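搜索本站 输入关键词 搜索

又卡在仓库关了，顺便聊聊卡牌

昨天晚上本来只想上线领个日常，结果一坐就坐到快两点，今天开会的时候眼皮都在打架。罪魁祸首还是 Plokusus，就是我去年二月入坑的那个牌组构筑游戏，之前在博客里念叨过好几回了，老读者请忍一忍！

先说新赛季。Puvton 这次更新把“库存上限”从300改成了600，论坛里一片欢呼，我一开始也跟着乐。打了几把之后发现不太对劲：上限高了，大家都在囤牌，前五个回合谁也不动手，对面坐着数自己的零件，我坐着数我的，跟两个退休大爷在公园晒太阳差不多。以前我那套快攻牌组第三回合就能把人逼急，现在人家慢悠悠铺完场，反手一张“清仓”，我整条前排就没了。

Přemysl Kollár（论坛里写长攻略的那位，写得真细）建议快攻玩家带两张“夜班调度”，我照着试了，胜率有没有涨我说不好，反正输得没那么难看了。他的思路是别急着抢中间那条线，先把右边的货道占住，逼对面提前交清仓。道理我懂，手不听话，一看见中线空着就想冲……

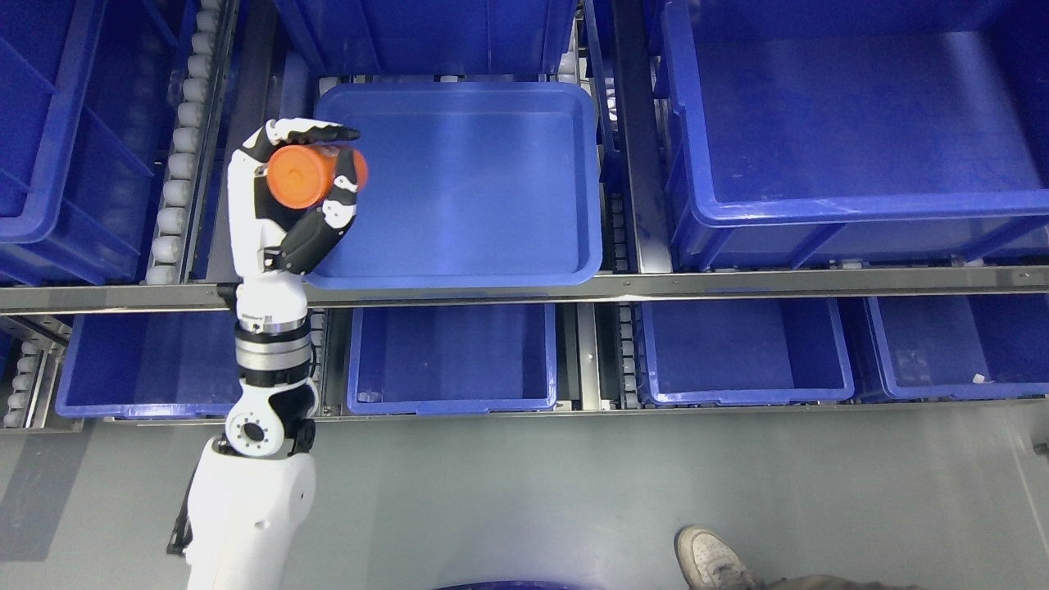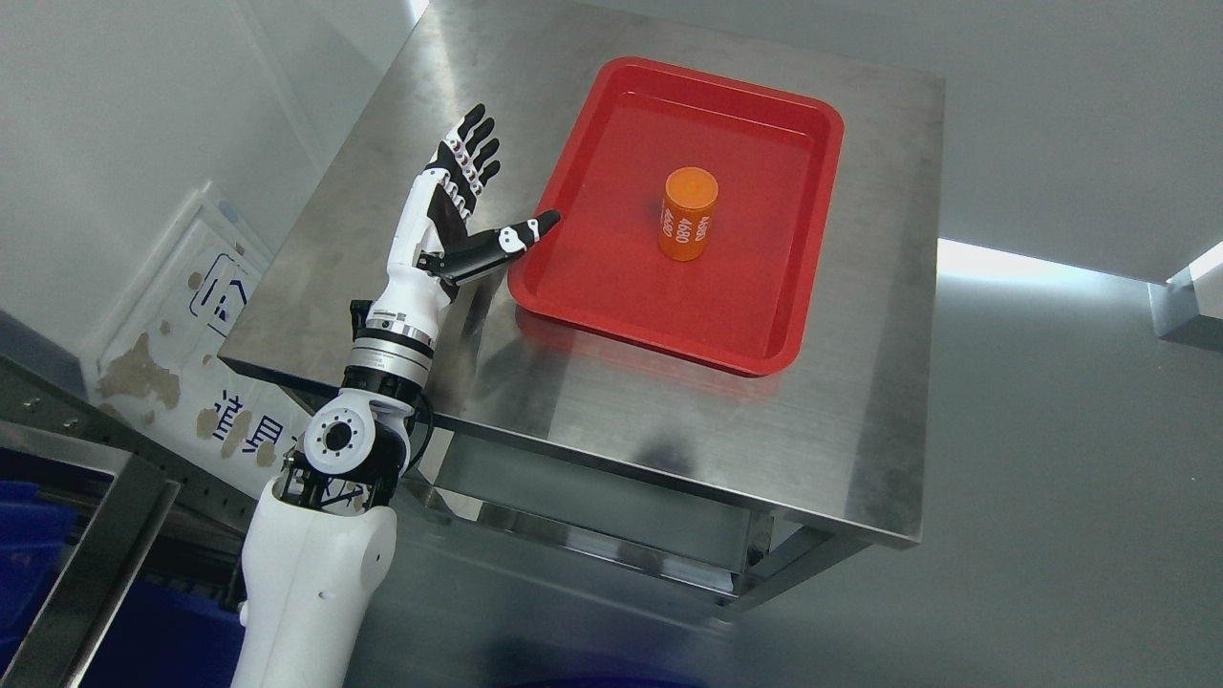
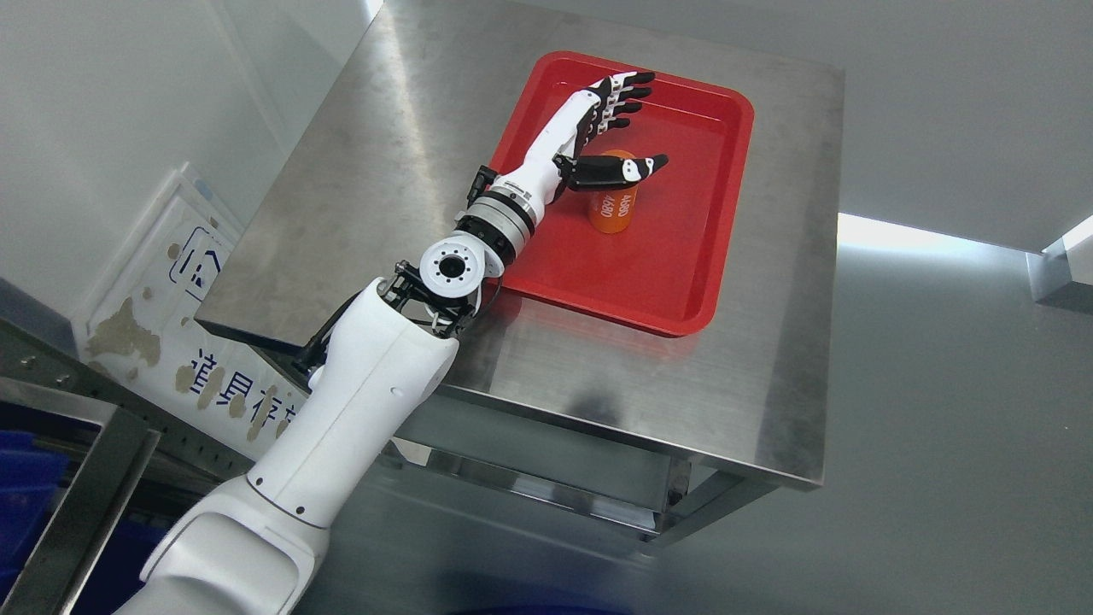
再说 Fostham 仓库这一关，单人战役里的老大难。它的规则是每回合只能搬一件货，搬错货道直接扣血，而且 Boss 会在你手牌最多的时候翻桌。我在这里死了多少次就不提了。上面第一张里那只机械手攥着橙色圆筒的样子，跟我攥着最后一张“紧急补货”舍不得打出去一模一样，手指头都扣上了，就是不松。结果呢，Boss 翻桌，补货进了弃牌堆，我对着屏幕骂了一句，把猫吓跑了。后来我学乖了一点，补货抽到就打，哪怕只补一滴血也打，这才第一次看到它的二阶段。

二阶段的音乐真的好听！低音一进来我差点忘了出牌。可惜难度设计有点耍赖，货道会随机对调，你上回合辛辛苦苦算好的位置全白算。Phyllis Horrocks 在评论区说她用 Koubek 开局，靠那个“换班后多摸一张”的被动硬撑过去的。我手里的 Koubek 才二级，被动还没解锁，升级要的蓝图又偏偏只在周末副本掉，掉率低得离谱。周末刷了一下午，出来五张重复的垫子卡，垫子卡！谁的牌组里会放垫子啊。

还有个小毛病希望下个补丁修一修：手牌超过一屏的时候，拖牌经常拖成旁边那张。昨晚最接近通关的那把，我想打“封箱”，拖出去的是“拆箱”，白送对面一个回合。确认按钮在设置里能开，可是开了以后每张牌都要点两下，打一局手腕都酸，所以我又关了。你们有没有更好的办法？

今晚打算换个思路，快攻先放一放，把两张夜班调度换成“临时货架”，看看能不能拖到货道对调之后再发力。Koubek 的蓝图要是谁有多的，公会里喊我一声，我拿垫子卡跟你换，要几张有几张。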